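Drimov room recordings: rules for tethered work

Maintained by Fenna Martens, last revised 07/10/2018

Contents
The set holds 896 recordings of household tasks, split into 69 task folders. Each recording has a joint log, a video file and a short notes file. Logs are sampled at 300 Hz.

Rules for operators
1. Check the cable path before power-on. Slack on the floor is allowed, loops around a foot are not.
2. Keep the door and the extinguisher box clear.
3. One hand may rest on furniture or an appliance. Log it as "support contact" in the notes file.
4. Carried items stay at hip height or lower.
5. Stop the run if anyone comes through the door.

Runs that broke rule 2 or 5 were removed in March. Runs that broke rule 1 are kept in the folder "flagged".
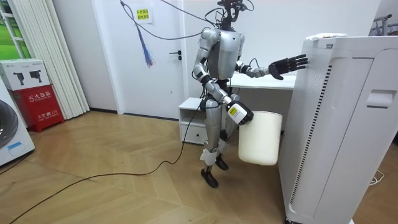
Bucket carry, right hand on the rim, left hand on the air purifier.

Known gaps
Version 4 of the Skustix log reader is required. Older versions drop the wrist channels without a warning.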